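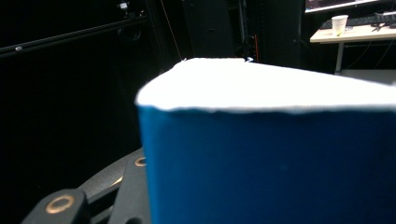
1/ Gripper update from the bench at Gakarance!
Long thread, sorry in advance, I've been saving this up since July and I have a cup of tea going. For anyone new, Lawal is my hand-held gripper, two black fingers and a squeeze handle, with a camera riding along so that whatever I pick up by hand can one day be picked up by an arm.

2/ The blue block with the white top has become my standard test object. It's big and it fills up the view the moment you get close, and you have to come at it properly square or one finger goes skating along the face. I've grown quite fond of it. I started out with mugs and they taught me very little except how to sweep.

3/ On to the fingers. The ones on there now are version 5. Version 3 was the handsome one, and I showed it off on here, and you were all very kind about it, and then it split along the root on its second evening. I had printed it standing up. Lay your fingers flat on the bed, friends. I knew this and did it anyway.

4/ Several of you asked about the copper-colored rings. Those are the ring fasteners set into the fingers, and they came from Drurnolus in a mixed bag that I bought for another project entirely (a lamp, still not finished, please don't ask). I tried plain black ones first and kept losing track of where the joint was. Now I can find it at a glance, even in our gloomy corner.

5/ Getting them seated took me most of an evening. The holes came out of the printer a hair too small, so I opened each one up with a hand reamer, a quarter turn at a time, trying the ring, taking it out, trying again. Please don't use a power drill for this. It grabs, the plastic goes gummy, and then you're printing another finger.

6/ Light! The top of that block blows out to pure white while everything behind it goes nearly black, and the camera has no idea what to do with itself. I've locked the exposure, unlocked it, locked it again lower. My current plan is a second lamp off to the left and a bit of baking parchment over the one we have. If you've got a better trick that costs less than lunch, I'm all ears.

7/ Software side, for the three people who like that part (hello, I love you). The logging runs on Oltesar, a little program I've been writing in the evenings. It saves the video and the finger opening together, and the hard bit has been getting the two to agree on what time it is. They were drifting apart by about a blink over a long session, and a blink is plenty when you're closing on something.

8/ I fixed it in the least clever way possible. At the start of each session I snap the fingers shut twice, quick, clack clack, and line up the video with the numbers from that. It's the clapperboard from the movies. I spent weeks reading about clock syncing before I got there, and I did enjoy the reading, so no regrets.

9/ The log is up to 3164 grasps as of November 12, 2021. A good many of those are me picking up the same thing over and over with the radio on, and I'd say my forearm has noticed! The squeeze handle needs a softer spring. I have one from a dead stapler that might do, and another from a clothespin that certainly won't, but I'm going to try it first because it's closer.

10/ Someone asked last time whether the curved plate behind the fingers does anything. It keeps my knuckles from wandering into places they shouldn't be, and it gives me somewhere to tie down the wiring. I'd like to make it a bit narrower on the next round, with the corners taken down so it stops catching on my sleeve.

11/ Still on the list: softer spring, second lamp, proper pads for the finger faces. I've been looking at bicycle inner tube for the pads, cut into strips and glued. If anybody has done this, which glue held? I've had contact cement suggested and I've had it warned against, both very firmly.

12/ Finger files go up once I've fixed the hole size, so you can all skip the evening with the reamer. I'm also going to write down the print settings this time, on paper, and tape them inside the lid of the parts box. Thank you for reading all this, the tea's gone cold and I'm off to find that stapler.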